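Why Does a Lid Hold So Tight?
For readers from 8 to 11 years
By Hongmei Qian
Part 5 of the series "Small Machines at Home"

My nephew Hongjun is nine years old and he is strong. He can carry a full bag of potatoes up the stairs. But last April he could not open a jar of plums. He pulled a face, he turned red, and the lid did not move. Then his grandmother took the jar, put a wet cloth on the lid, and opened it in one turn. Hongjun was a little angry. He asked me if she had a trick.

She had two tricks, and both of them are science. Let us look at them.

A screw is a hill

First, take a jar with a screw lid and look at the glass near the top. You will find a thin line of glass that goes around the neck. It does not go around flat. It goes up a little, or down a little, like a road around a mountain. This line is called a thread. The lid has lines or small bumps on its inside, and they slide along the road on the glass.

You can make a thread from paper. You need:
A sheet of paper
A pencil
A pair of scissors
A colored marker

Cut the paper from one corner to the opposite corner, so you have a long triangle. Draw a thick line with the marker along the slanted side. Now roll the triangle around the pencil, and begin with the tall end. Do you see what the colored line does? It climbs around the pencil. You have made a picture of a screw from a simple hill.

A hill that is not steep makes the walk long but easy. A screw does the same for your hand. You turn the lid a long way, and the lid moves down only a little, but it presses down with much more force than you used for turning. For this reason a lid can sit very tight even if a child has closed it.

What friction does

If the thread is a hill, why does the lid not slide back down by itself? The answer is friction. Friction is the force that holds back two things when they rub on each other. Your shoes have friction with the floor. Ice has very little friction, and so you fall.

Between the lid and the glass there is friction too. It keeps the lid in its place when you let go. If some jam or honey has dried in the thread, the lid sticks even more, and you may need 20 tries and a grown-up.

You also need friction in your hand. Put a small drop of oil on your fingers and try to turn a closed lid. Your fingers slip. Now wash and dry your hands and hold the lid with a rubber glove. It goes much better. Grandmother's cloth did the same work. It held on to the lid better than her skin could.

Ask an adult before you use oil in the kitchen, and wipe up the drops.

Air that pushes

The second trick was in the pressing. Jars of fruit are often closed when they are hot. When the inside becomes cold, the air in there takes less room and pushes less. The air outside pushes on the lid just as strongly as before. It is as if a hand holds the lid down. When you open the jar for the first time, you may hear a small "pop." This is the air going in. After the pop, the lid is easy.

Grandmother had knocked the edge of the lid softly with a wooden spoon before she turned it. A little air came in, and half of the work was done.

The jar must stay still

There is one more problem. If you turn the lid and the jar turns also, then nothing opens. One hand must turn, and something else must hold. Most people hold the jar with the other hand, or press it against the belly.
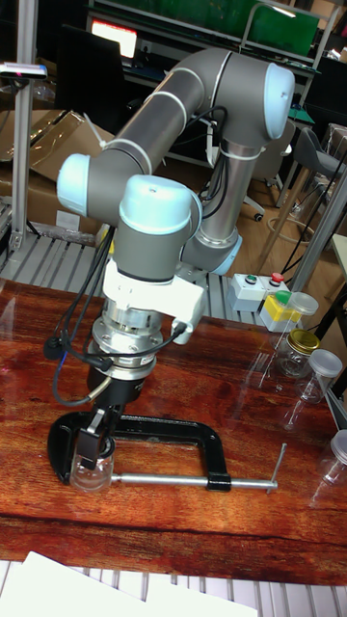
In a workshop, people often hold things with a clamp. A clamp is a cousin of your jam jar, because it also works with a screw. Its body has a shape like the letter C, with an open mouth. The black one on the table has a long silver screw, and at the end of the screw is a thin handle to turn it. A small glass jar stands in its mouth. When you turn the handle of a clamp, the screw moves in slowly and the mouth becomes smaller. You must be gentle with glass! A screw makes a big force from a small one, and glass does not bend. It breaks.

Try it yourself

Take an empty plastic jar with a screw lid. Put a dot with the marker on the lid and another dot just below it on the jar. Now open the lid very slowly and watch the two dots. How far do you turn before the lid comes off? Many lids need less than one full turn. Then do the same with a water bottle.

Write your results in your notebook. Next, look around your home for other screws that press or lift. My friend Jingyi Xiong found one in her piano stool and one in the water tap.

Words to remember
Thread: the line that climbs around a screw or the neck of a jar.
Friction: the force that holds back two things that rub on each other.
Clamp: a tool that holds something still while you work.

In the next part, Mingxuan Su explains the zipper.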